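Stand: März 2025, Durchgang vor der Saison
Objekt: Gästehaus Lubis in Virnunside, mit Bootssteg und Kleinbus
Geprüft von: Mahsa Pakzad (Haus, Küche), Dimas Sinaga (Steg, Bus)
Liste geht an: Cempaka Govindasamy, Reisebüro Tarkuvora

Zeichen: [x] in Ordnung, [ ] offen. Die Bemerkung steht immer unter dem Punkt. Wo keine Bemerkung steht, gibt es auch nichts zu bemerken.

## 1. Eingang und Treppenhaus

- [x] Haustür lässt sich von innen ohne Schlüssel öffnen
- [x] Beleuchtung über der Außentreppe
- [ ] Handlauf außen, linke Seite
 - Die untere Schraube dreht sich leer. Ich habe sie nicht weiter gedreht, damit das Loch nicht noch größer wird. Es braucht einen längeren Dübel.
- [x] Fluchtplan im Erdgeschoss hängt und ist lesbar
- [ ] Fluchtplan im Obergeschoss
 - Der Plan zeigt noch die alte Tür zum Balkon. Diese Tür ist seit dem Umbau ein Fenster. Bitte neu zeichnen lassen, und zwar bevor die erste Gruppe kommt.
- [x] Notbeleuchtung, Test 30 Minuten ohne Strom
 - Alle Lampen haben bis zum Ende durchgehalten. Die Lampe bei der Wäschekammer war am Schluss etwas schwächer, aber man konnte die Stufen gut erkennen.

## 2. Gästezimmer

- [x] Rauchmelder in jedem Zimmer, Testknopf gedrückt
- [x] Fenster im Obergeschoss mit Sperre für Kinder
- [ ] Steckdose neben dem Bett, Zimmer »Garten«
 - Abdeckung hat einen Riss. Ich habe sie abgeklebt und ein Schild dazu geschrieben. Das Zimmer soll bitte in Skimby gesperrt werden, bis der Elektriker da war.
- [x] Etagenbett, Leiter und Fallschutz
 - Fallschutz war vorher auf der falschen Seite montiert (zur Wand hin). Ist umgebaut.
- [ ] Hausordnung auf Deutsch und Englisch
 - Englische Version fehlt in zwei Zimmern. Der Satz über die Ruhezeit ist auch auf Deutsch nicht ganz glücklich, man kann ihn so verstehen, dass man am Tag laut sein muss. Cempaka, vielleicht schaust du einmal darüber?

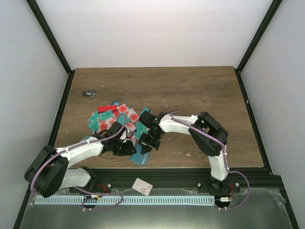
*Roboterarme über verstreuten kleinen Karten, Tischplatte mit Holzmaserung*

## 3. Küche und Wasser

- [x] Gasflasche steht draußen und im Schatten
- [x] Schlauch und Anschluss mit Seifenwasser geprüft, keine Blasen
- [x] Löschdecke hängt griffbereit
 - Früher hing sie direkt über dem Herd. Jetzt hängt sie neben der Tür, so muss man bei einem Brand nicht über die Flamme greifen.
- [ ] Feuerlöscher, Küche
 - Der Druck ist im grünen Bereich, aber der Aufkleber der letzten Wartung ist nicht mehr zu lesen. Ich zähle das als offen.
- [x] Wassertank 1.000 Liter, Deckel verschlossen
- [ ] Wasserprobe
 - Das Ergebnis vom Labor ist noch nicht gekommen. Bis dahin sollen die Gäste nur das Wasser aus Flaschen trinken, auch beim Zähneputzen. Shagufta Pirzada hat Flaschen bestellt.
- [x] Temperatur im Kühlschrank wird täglich eingetragen
 - Das Heft ist bis auf eine Seite voll, bitte ein neues kaufen.

## 4. Bootssteg

Dimas hat diesen Teil geschrieben, ich habe nur die Sprache etwas geglättet.

- [x] Bretter fest, keine Nägel stehen hoch
- [ ] Rutschschutz auf den letzten Metern
 - An der Stelle, wo die Gäste aussteigen, ist das Band abgelöst. Besonders mit Koffer in der Hand ist das unangenehm. Neues Band liegt im Schuppen, man braucht aber einen trockenen Tag zum Kleben.
- [x] Rettungsring mit Leine
- [x] Leiter ins Wasser, unterste Stufe kontrolliert
- [ ] Schwimmwesten für Kinder
 - Bei 2 Westen ist der Schrittgurt gerissen. Sie sind aussortiert und sollen nicht genäht, sondern ersetzt werden.
- [x] Tafel mit Notrufnummer und Standort
 - Der Name vom Steg ist auf der Tafel jetzt genauso geschrieben wie auf der Karte, welche die Gäste bei der Ankunft erhalten.

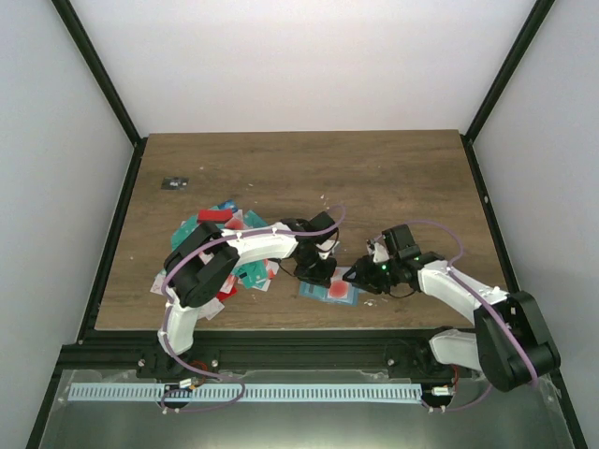

*Zwei Roboterarme an der vorderen Schiene, mit violetten Kabeln*

## 5. Kleinbus für die Abholung

- [x] Reifen, Profil und Druck, auch Ersatzrad
- [x] Gurte auf allen Sitzplätzen rasten ein und laufen zurück
- [ ] Verbandkasten
 - Inhalt ist vollständig, das Datum ist aber abgelaufen.
- [x] Warnwesten vorne erreichbar
 - Sie lagen unter dem Gepäck. Jetzt sind sie in der Fahrertür.
- [x] Gepäcknetz hinter der letzten Sitzreihe
- [ ] Fahrtenbuch
 - Seit der letzten Wartung sind 2.385 km gefahren, das passt. Es fehlt aber die Unterschrift bei den Fahrten zum Fährhafen. Wer gefahren ist, soll bitte nachtragen.

## 6. Ankunft und Information der Gäste

- [x] Wegbeschreibung von der Fähre zum Haus ist aktuell
 - Bin sie mit einem Rollkoffer abgegangen. Der kurze Weg hinter der Kirche hat hohe Stufen, darum steht jetzt der längere Weg an erster Stelle.
- [x] Telefonliste an der Rezeption
- [ ] Allergien und Gehbehinderung bei der Buchung abfragen
 - Das Feld gibt es in Skimby, es ist aber nicht Pflicht und wird oft leer gelassen. Fitriani Setiawan fragt zurzeit per Mail nach. Das geht für kleine Gruppen, im Juni wird es zu viel.
- [x] Nachtschlüssel, Ausgabe gegen Unterschrift

## Offene Punkte, wer macht was

| Punkt | Zuständig | Vor erster Gruppe? |
|---|---|---|
| Handlauf außen | Dimas | ja |
| Fluchtplan Obergeschoss | Mahsa | ja |
| Steckdose Zimmer »Garten« | Elektriker, Termin über Shagufta | ja |
| Hausordnung Englisch | Cempaka | nein |
| Feuerlöscher Küche | Shagufta | ja |
| Wasserprobe | Mahsa | ja |
| Rutschschutz Steg | Dimas | ja |
| Kinderwesten | Dimas | ja |
| Verbandkasten Bus | Shagufta | ja |
| Fahrtenbuch | alle Fahrer | nein |
| Pflichtfeld in Skimby | Fitriani | nein |

Erledigte Punkte bitte mit Kürzel und Datum in der gedruckten Liste abhaken, sie hängt innen an der Bürotür.

M. Pakzad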